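Emergency Services in Context, Unit 4
Handout: Before the Siren, or How Towns Kept Watch for Fire

Welcome back! Last time we finished with pumps and hoses, and I promised we'd go backwards a bit, to the question that comes before any of that: how did people know there was a fire in the first place? I love this part of the course. It has towers, bells, drums, flags and a great deal of shouting.

1. The watcher in the tower

For centuries the fastest alarm in most European towns was a person high up with good eyes. Church towers were the obvious place. The watcher walked the gallery at night, looked out over the roofs and, if he saw flames, rang the bell or blew a horn. In many towns he also hung out a lantern (or a flag by day) on the side facing the fire, so that people running out half dressed knew which way to go.

Our case study town, Skedholm, kept a paid watcher in its church tower, and the parish accounts list his candles, his boots and his fines. Yes, fines! He had to call out every quarter of an hour to prove he was awake, and a missed call cost him part of his wages. In one winter Tormod Öberg lost so much pay this way that he asked to be moved to the harbour gate. He was refused.

2. Bells and their codes

A bell is loud but it doesn't say much. Towns got round this by ringing patterns: a fast, uneven ringing for fire, and then a set number of strokes for the district. Skedholm used one stroke for the harbour, two for the market, three for the tanneries and four for anything beyond the wall. Think about how you'd count strokes in a gale, with everyone else in the street yelling. The town rules are full of complaints about crews turning up at the tanneries when the fire was in the market.

3. The telegraph box

Then comes the big jump, in the middle of the nineteenth century. A street box held a clockwork wheel with notches cut in it. Pull the handle and the wheel turned, breaking an electric circuit in a pattern that spelled out the box number at the station. No voice, no spelling, no guessing! Box 562 on the Skedholm plan stood outside the Brekke rope works, and box 478 was by the fish steps. Both turn up again in the exercise below.

The weak point was false alarms. Some towns kept the boxes locked and left the key with a nearby shopkeeper, which cut the pranks but cost precious minutes. Ingegerd Haugen's essay in your reader argues that the key system did more harm than the pranks ever did, and I think she makes a very strong case.

4. For the seminar

Read Haugen, all of it, and the Skedholm log extract. Then trace the two alarms from box 562 and write half a page on where the time went: before the pull, between the pull and the station, or on the road. Bring your notes on paper or on a laptop, whichever you like.

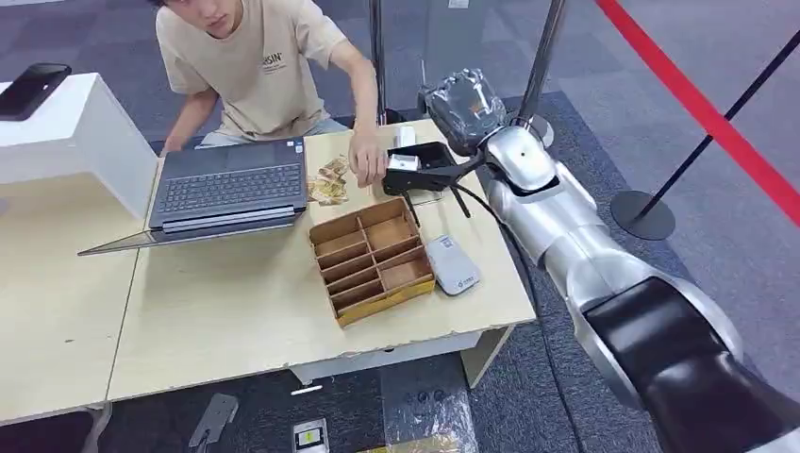
Laptop open at the table.

If you want more, look up how forest lookouts fixed a position by crossing bearings from two towers. It's the same problem as the church gallery, with far better maths.

Comments (3)

Wikier: Is the four-stroke signal for everything outside the wall, even the mills?

Nemano: Yes, the mills too, it's in the second paragraph of the log extract.

Wikier: Found it, thanks! The boots in the accounts are brilliant.

Shares 14 | Contact the unit office | © Unit 4 teaching team | Back to top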